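Home | News | Local | Business | Shop Floor | Archive

June 29, 2021
By Fernanda Godinho

Bustuver's two-armed robot is back on duty after a calibration that was scheduled for one morning and took most of a week, the company said Tuesday.

The machine, known in the building as Lister, had developed a lean to the left. It would reach for a thing and close its fingers firmly on the air beside it. Technician Idalina Guerreiro traced the trouble to the left wrist joint, where an offset entered in November had been typed with the wrong sign.

"Every tool we own was out on the bench by then," Guerreiro said. "The repair was a minus key."

Lister's arms are now checked in simulation before anyone lets them near the furniture. Guerreiro loads the joint values into a virtual room – table, door, wheelchair, tiled wall – and runs 113 reaches with each arm. If the simulated robot behaves, the values go to the real one. The first set did not behave. It put an elbow through the virtual door 104 times, a result that Stavros Vlachou, who runs the workshop, described as "consistent, at least."

The old routine called for a check every 833 hours of running time, a figure that appears in the manual without explanation. Vlachou has cut the interval to about half that and moved the log from a clipboard to a shared file. The clipboard has been kept, he said, for morale.

New cable sleeves from Turkcombe were fitted to both real arms while the covers were off. Patricio Barrios, who had asked for the sleeves last year, was on vacation.

Guerreiro has also written up the simulator check for the next person who has to do it. The opening pages are printed below.

Before you start: load the room, set both arms to the forward pose, and leave the grippers clear of the table.

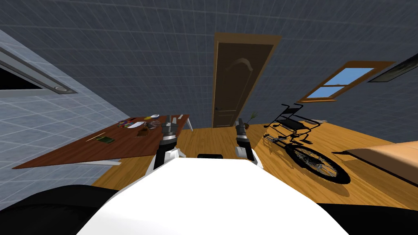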